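Tarkero Head Kit, second week

The Tarkero kit is a head-worn camera plus a subscription to Sernwood, the labeling service that turns first-person footage into training clips for household robots. I have had the 22-clip starter plan since July. Setup took five minutes, most of it spent on the strap.

Sweeping is the task I care about. It needs two hands doing different jobs: one holds the pan flat, the other steers a long handle. Sernwood splits this into separate left and right tracks, and the split is good.
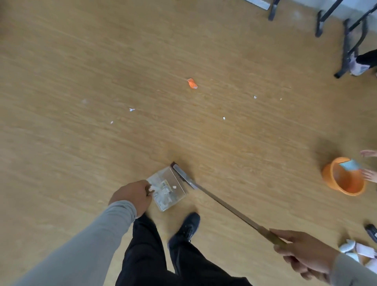 *2 min read*

With the clear dustpan, the labels held up better than I expected. Paper behind transparent plastic was still tagged as paper. The orange scrap on the floor was picked up at once; the tiny white bits were merged or dropped. Motion blur on the wood grain caused two false "debris" tags.

Other people's hands are the weak point. Anyone working at the orange bucket gets assigned to the wearer unless you turn on the Majali filter, an extra charge. Maysoun Karam at Udness runs the same kit and reports the same fault on firmware 2.

Export is plain JSON, one file per clip. Timestamps are in frames, so keep the frame rate written down somewhere. Battery notes on Monday.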